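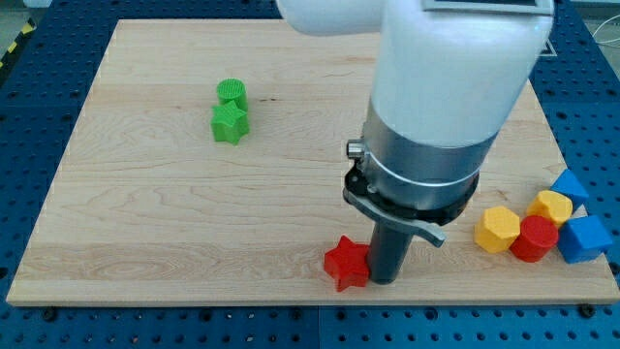
Maple

Maple is the common name for a big family of trees and shrubs, and also for the wood and the syrup we get from them. I grew up near Sidorport, where every second street has a row of them, so I'm writing this entry with a bit of a soft spot (fair warning!).

The trees

Most maples are easy to pick out by the leaf, which has lobes spread like the fingers of a hand, and by the seeds, which come in pairs with a papery wing on each one. We called them helicopters as kids and threw them off the library steps by the fistful. Not every maple plays along, though - boxelder is a maple too, and its leaves are split into separate leaflets that look more like ash. Leaves grow opposite each other on the twig, and that's the first thing I check in winter when there's nothing else to go on.

Fall color runs from butter yellow to a red so loud it looks fake. Sunny days and cool nights bring out the best reds.

The wood

People in the lumber trade sort maple into hard and soft. Hard maple mostly means sugar maple, and it ends up in bowling lanes, butcher blocks and gym floors. Soft maple covers red and silver maple, among others, and it's still harder than plenty of woods out there, so the name throws people off. The sapwood is the pale part everybody wants, while the heartwood goes brown. Some boards have curly or bird's-eye figure, and I've paid silly money for both.

It can scorch if your blade is dull, and it takes stain in blotches. I gave up staining it years ago and just use a clear finish.

The syrup

Sugaring season comes when nights freeze and days thaw, usually around March where I live. The old rule says it takes some 40 gallons of sap to make one of syrup, though it depends on how sweet the sap is. The sugarhouse out at Clallton had 106 taps last I heard, and they sell out of the dark stuff by the second Sunday. Get the dark! It has far more flavor on pancakes.

Growing one

Give it room. Norway maple is shallow-rooted and throws such heavy shade that grass sulks under it, and it's treated as invasive in parts of North America. Silver maple grows fast but drops limbs in storms - the one behind my garage in Narnness has lost 2 so far. For a small yard I'd go with a Japanese maple, kept out of hard afternoon sun and mulched well in its first summer.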